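Home | Topics | Ask | Members | Sign in

Pasetura two-hand kit: is it good for small soft objects?

Enikő Győri

Good day to all. Our training workshop wants to buy the Pasetura kit with two arms and two multi-finger hands, from the dealer Gál. The offer I received is 3921 euros for one year of rental, plus 519 for the wrist cameras. We would use it for pick and place with light things of irregular shape, not boxes.

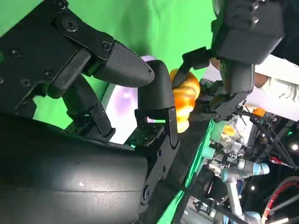
My first worry is the fingertips. The dealer says that the standard tips are enough, but in my experience a smooth tip slides on everything that is round. On the hand at the left the fingertip has a fine texture, and I would like to know if this comes in the base price or if it must be ordered apart. My second worry is the space between two hands when they work near the same object. Do they disturb each other often?

Erzsébet Fülöp

I have rented this kit since July. The textured tips were included for me, but please ask Gál to write it in the offer, because the older sets came without. They wear out. I changed mine after 500 picks and the new ones took me 40 minutes to mount, with very small screws.

About the two hands: they do disturb each other if you start them too close. I begin always with a simple plate task, one hand works and the other waits open at the side. 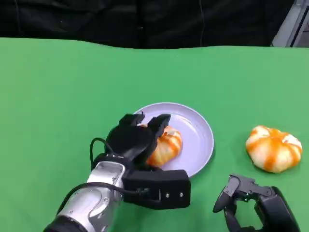
Left hand at the plate, right hand open and waiting.

When this goes well, I give work to the second hand also. The Givenum software has a setting for minimum distance between wrists. It is set too low at delivery, so make it bigger.

Réjean Paquette

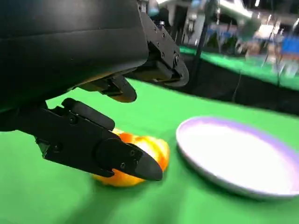 Reading time: 1 min

I agree with Erzsébet for the tips. I don't agree that the wrist cameras are worth the money for everybody. When the finger comes down over the object, it covers a part of it, and you need a head camera anyway. Ask if you can rent one wrist camera only. Gandier allowed me this, but I don't know about Gál. Support by e-mail is slow but polite.

Last updated: Saturday, November 29, 2025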